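작업 노트 / 7월, 오후
소품 정리: 바구니, 블록, 공, 깔개 천

어제 적다 만 것부터. Flomora 정리 놀이 세트의 블록은 모서리를 다시 손봤다. 200방으로 먼저 밀고 400방으로 마무리. 처음에는 400방만 써 봤는데 칠이 뭉친 자리가 그대로 남아서 다시 했다. 빨간색은 덧칠을 한 번 더 했고 파란색은 그대로 두었다. 파란색까지 덧칠하면 손에 잡히는 느낌이 달라질 것 같아서 일단 보류. Endang Lumenta가 보고 결정하기로 함.

칠한 블록은 하룻밤 선반에 세워 두었다. 신문지 위에 두면 바닥면에 종이가 붙는다. 지난달에 그렇게 버린 것이 있으니 앞으로는 철망 위에 올릴 것. 철망은 싱크대 밑에 있다.

바구니는 Soltani에서 받은 낮은 직사각형으로 정했다. 주문 번호 1077. 깊은 것도 후보였는데, 깊으면 작은 공이 바닥에서 굴러다녀도 위에서 잘 안 보이고 아이들이 바구니를 통째로 뒤집는다. 낮은 쪽이 꺼내기도 편하다. 테두리가 살짝 벌어진 모양이라 겹쳐 쌓기도 될 것 같은데 아직 한 종류만 받아서 확인은 못 했다. 받은 날 안쪽을 손바닥으로 훑어서 가시가 일어난 가닥을 잘라 냈다. 자른 자리는 400방으로 가볍게.

테이블에는 흰 천을 깔았다. 바구니는 왼쪽에 비스듬히 놓고, 빨간 블록과 초록 공은 바구니 밖에 둔다. 파란 블록이 먼저 들어가는 순서.

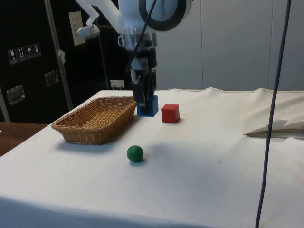 천 이야기를 좀 더 적어 둔다. 원래 쓰던 회색 천은 Tyyne Salminen이 세탁하고 나서 줄어들어 테이블 앞쪽이 모자란다. 새 천은 Dandano 것. 두께는 먼저 것보다 얇고, 다리지 않고 깔면 접힌 자국이 꽤 오래 간다. 접지 말고 두꺼운 종이관에 말아서 보관하자는 의견이 나왔고 나도 찬성이다. 종이관은 포장대 옆에 세워 둔 것을 쓰면 된다. 길이가 천 폭보다 조금 짧아서 양 끝이 늘어지는데 그 정도는 괜찮다.

흰색은 때가 빨리 탄다. 블록 칠이 묻어날까 봐 빨간 블록을 자투리 천에 문질러 봤다. 마른 천에는 안 묻었고 젖은 천에는 아주 연하게 묻었다. 물걸레질하고 바로 올려 두지 말 것. 테이블을 닦았으면 다 마른 다음에 천을 깐다.

공은 고르기가 제일 귀찮았다. Plalell 카탈로그에 같은 크기로 색만 다른 것이 여러 가지 있는데, 밝은 연두는 블록 색과 나란히 두면 혼자 튄다. 그래서 어두운 초록으로 갔다. 작은 공이라 잘 잃어버린다. 벌써 작업대 뒤로 넘어간 적이 있고, 빗자루로 꺼냈다. 작업대 뒤 틈은 골판지를 접어서 막아 두었으니 치우지 말아 주세요.

세트에 넣을 안내 카드 문구도 오전에 고쳤다. 먼저 쓴 것은 "물건을 색깔별로 분류하여 바구니에 수납합니다"였는데 너무 딱딱하다고 Märta Vik가 줄을 그어 놓았다. 지금 문구는 이렇다.

바구니를 앞에 놓아요.
파란 블록을 넣어요.
다음은 무엇을 넣을까요?

세 번째 줄을 질문으로 끝내는 것이 나은지, 아니면 초록 공이라고 정해 주는 것이 나은지 아직 모르겠다. 정해 주면 카드가 짧아지고 그림도 그리기 쉽다. 그림은 파란 블록이 바구니 안에 있고 초록 공과 빨간 블록이 아직 밖에 있는 상태로 그리기로 했다. 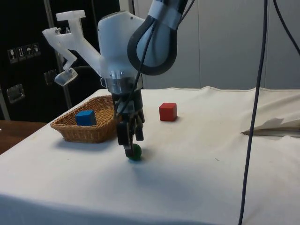 카드 종이는 두꺼운 것으로 바꾼다. 얇은 종이는 바구니 안에 넣어 두면 휘어서 모서리가 엮은 틈에 걸린다. 모서리는 둥글게 자를 것. 둥근 모서리 펀치는 Anatole Aubert가 빌려 갔으니 돌려받아야 한다. 그동안은 가위로 자르는데, 내 솜씨로는 모서리마다 모양이 다르다.

포장 순서도 적어 둔다. 바구니 바닥에 카드를 먼저 깔고, 그 위에 블록, 공은 작은 주머니에 넣어서 빈자리에. 주머니 없이 넣었더니 상자를 흔들 때 소리가 크게 났다. 뚜껑이 없는 바구니라 상자 높이를 블록 높이에 맞춰야 하는데, 지금 있는 상자는 위가 많이 남는다. 구긴 종이로 채우는 것은 임시방편이고, 낮은 상자 견적을 받아 보기로 했다. 견적은 Aba Dramani 담당.

보관은 2번 선반. 바구니째로 올리고 그 위에 다른 것을 얹지 말 것. 지난주에 누가 공구 상자를 얹어 놓아서 예비 바구니 테두리가 한쪽으로 눌렸다. 물을 뿌리고 집게로 잡아 두었더니 좀 돌아오기는 했는데 판매용으로는 못 쓴다. 나사 담는 용도로 돌린다.

남은 일
- 파란 블록 덧칠 여부 (Endang과 상의)
- 둥근 모서리 펀치 돌려받기
- 흰 천 여벌 주문, 같은 폭으로
- 낮은 상자 견적
- 카드 세 번째 줄 결정
- 철망에 붙은 칠 긁어내기

퇴근 전에 덧붙임. 빨간색 칠 통 뚜껑이 잘 안 닫힌다. 테두리에 굳은 칠을 긁어내고 랩을 한 겹 끼워서 닫아 두었다. 다음에 여는 사람은 랩 조각이 통 안에 안 떨어지게 조심해서 벗길 것. 통 안쪽 칠은 아직 쓸 만하다.

최근 노트
바구니 후보 비교: 깊은 것과 낮은 것
블록 모서리 사포질 다시 하기
회색 천 세탁 후 줄어든 문제
안내 카드 초안과 Märta의 수정
선반 번호 새로 붙임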